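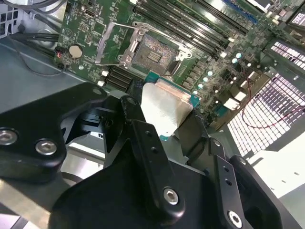

The refurb bench at Firov goes over to the cell in January, and I have been asked by several people on this list what that means for those of us who work there. I can only speak for the desktop line. Laptops are a separate matter and Danica Urban would be the person to ask. The cell does the processor step now: it holds the chip in its jaws with the heat spreader facing up, brings it over the socket with the load plate already open, and sets it in. The case stays as it is, with the board in it and the cables where they were. That last point matters, as the first plan had us stripping every board out and putting it in a tray, and we would have spent more time on trays than on computers.

Some of you will have read Evaristo's message from Friday. I am quoting the part I want to answer.

> From: Evaristo Nava
> Subject: Re: [bench] cell on the desktop line
>
> My worry is not the machine. I have seen it run and
> it is careful enough. My worry is the grading. At our
> site (Paulík) they brought in a cell for hard drives
> and told us the same things: no one leaves, everyone
> gets retrained, the dull work goes. All of that was
> true for the first year. Then they looked at the job
> descriptions and found that a bench technician who no
> longer handles parts is an "operator", one grade down.
> Nobody lost their job. Eight of us lost the grade.
>
> So before January I would want to see in writing:
>
> - what the job is called afterwards
> - who decides when the cell is stopped
> - whether the figures it logs can be used in anyone's
> yearly review
>
> Also ask who is on the hook for bent pins. With us it
> was always the operator, even when the operator had
> been at the other end of the room.
>
> E.

On the job title: we have it in writing now. Severin Mayrhofer sent it round the shift leads this week. Everyone on the desktop line stays "bench technician" on the present grade, and any change has to go through the works agreement. He did not want to put an end date on it and we did not press him for one. If the agreement is reopened, we will have that argument then.

On stopping the cell: anyone on the line can stop it, and only the technician assigned to it can start it again. There was some back and forth over whether a stop had to be given a reason code. It does, but "checked, nothing found" is now one of the codes. On the trial shifts people were letting it carry on when they had doubts, as every code on the list sounded like a fault and they did not want to be the one who had reported a fault that wasn't there. Siu-ming Tam noticed this from the logs and got the extra code added the same day.

On the reviews I have less to tell you. The software (it is Honura, the same supplier as the label printers) logs each insertion, each stop and who was signed in. Management say they have no plans to use this for reviews. I asked for that to be put in the agreement and was told it would be looked at. I will bring it up again and I would be glad of company when I do.

Bent pins. We went through 1,075 boards during the trial and 13 had pin damage after the cell had been at them. We can't say how many of those came in damaged, as the intake check by eye was not being recorded at the start. It is now. Every socket is photographed at intake and again before the chip goes in, and if the two pictures match, the damage is put down to the previous owner of the computer. If they don't match it goes to the cell's account, and the person signed in is not named on the sheet. Evaristo, I hope that covers your last point. It took longer to agree than all the others.

What has changed in the day itself:

The standing at one station has gone down. You load cases for the cell, open the load plate and lever, check the socket, then go back to your own bench for memory, drives and cleaning. The people with bad wrists like it. Radoslava Urban, who has done processors by hand longer than anyone else here, does not, and she has said so at every meeting. Her view is that the fine work was the part of the job worth having and what is left is lifting and wiping. I think she has a point. She has been offered the fault bench, where the boards the cell rejects end up, and has taken it for a three-month try.

The pace is set more by the cell than by us. It does 104 cases on a normal shift, and almost nobody can keep a steady supply to it and also get their own bench work done without help. We asked for a second loader in the afternoons and have one until the end of the month. Whether we keep one after that is still open.

Talking has got harder. The cell is not loud but it stands where the shared table used to be, and the guarding cuts the room in two. We have asked for the table back on the window side.

Training is two days, in working hours, given by Eleo's own fitter. Ask for the second day on the real line. The first is mostly slides.

If anyone at another site has wording on logged data that was accepted by their management, please send it to me or to the list. I would like to have it before the next meeting.

Siu-ming has the trial sheets if you want to go through them yourselves.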